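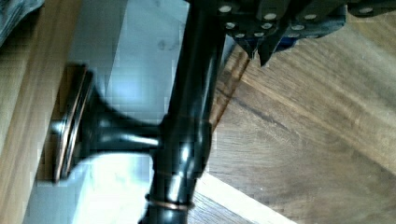
Figure 3. Gripper fingertips and glossy black shaft.

Home Issues Authors Archive Contact
Search articles Enter keyword Go

4.2 Moving virtual machines between the two regions

With the placement rules from Section 4.1 in hand, we could try the part of the work we had looked forward to most: moving live virtual machines from Roy to Ona while their owners kept using them. Hisico let us work with 22 hosts, split evenly between the two regions, and we filled them with 1000 machines of mixed size. Most were small web servers. A smaller group ran databases with heavy write loads, and these were the ones we worried over (and, to be fair, the ones we enjoyed the most).

Zurkura starts each move by copying memory pages in the background. Pages that change during the copy go back in the queue, and the machine is paused only when the queue is short enough to clear in one pass. Older schedulers use a fixed limit for that last step. Ours sets the limit from the write rate it has just measured, a small change in the code with a wonderfully large effect on busy databases!

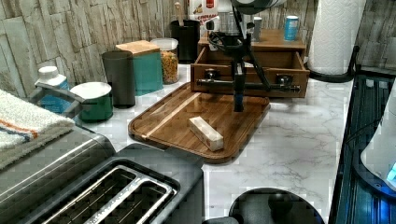 The first full run finished with 961 machines moved on the first try. We were delighted with this, and just as curious about the ones left over. Ilona Oláh went through their logs by hand and found the same pattern in nearly all of them: a nightly backup had started in the middle of the copy, so the write rate jumped after the limit had been set. Measuring the rate again on every pass fixes this at very little cost, and the version described in Section 5 does so.

Network addresses were the other open question. Each machine keeps its private address after a move, and the gateway in Ona has to learn the new route before traffic can follow. In early tests the gateways held on to old routes for too long. Veronika Bodnár rewrote the update step so that the receiving host announces the route itself, six times in quick succession, and stops as soon as the gateway answers. It is a lovely piece of work, and it let us drop a whole table from the controller.

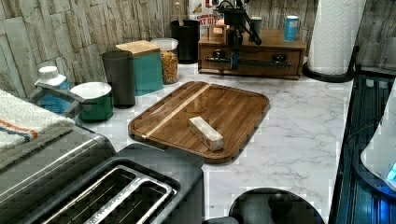
Figure 4. Countertop with toaster, cutting board and small pale block.

Storage was copied ahead of time in all of these runs. Moves that carry their disks along are slower and depend far more on the link between regions, so we treat them separately in Section 4.3.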